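Speaker notes: Registration records and the Sotthorpe players, 1109 forms
Buppha Yensuk
Slot is 19 minutes plus questions. Slides 1 to 9.

Slide 1. Title. Say name, say that the handout has the full table and that I will not read from it.

Slide 2. The source. The Sotthorpe club kept its player registration forms from the first season after the war until the district league was reorganized. 1109 forms are legible. Each gives name, date of birth, home address, previous club and the signature of the secretary. Occupation is asked for on the later version only. Point out the change of form, as it affects everything on slide 5.

Slide 3. What counts as a player. A form shows that a man was registered. It does not show that he played. Match sheets are the only evidence of an appearance, and they are missing for two full seasons. In the table, "registered" and "appeared" are separate columns. Please keep them separate when citing.

Slide 4. Transfers in. Most came from Takness, the nearest club with its own ground. The usual pattern is one or two seasons in the Takness reserves, then a clearance in May. Clearances were filed with the losing club, so Sotthorpe holds only the carbon. Several carbons are too faint to date. I have left these undated.
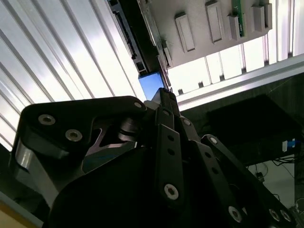
Finger link and screw heads, from underneath.

Slide 5. Occupations. Use the later form only. Railroad and dock work lead, followed by clerks. Do not compare with the earlier period. If asked, the census could fill part of the gap, but matching on name and address alone fails too often where fathers and sons share a first name.

Slide 6. The Lemieux case. Two forms, same surname, same street, birth dates one year apart. Earlier club histories treat these as one man who lowered his age. The signatures differ in the capital L and in the slope. The match sheets list a Lemieux in the seniors and a Lemieux in the reserves on the same afternoon, kickoff 2:30 for both. I read this as two players, probably brothers. Pause here. Expect an objection.

Slide 7. Attendance. The only gate figure in the club minutes is 3300, for the home final against Clurkar. The newspaper gives no number. It may include members admitted free, as the minute does not say. Do not use it to estimate an average.

Slide 8. Careers. Median registration is two seasons. Long careers are rare and fall mostly among defenders. Position is taken from the match sheets, so the missing seasons apply again. Skip the second chart if past 15 minutes.

Slide 9. Next steps. Check the Clurkar minute books for the losing side of the clearances. Request the Takness reserve sheets. Correct the spelling of place names in column four, where three variants are still in use.

Questions. Have the Lemieux signatures ready on a spare slide. Copies of the table are by the door.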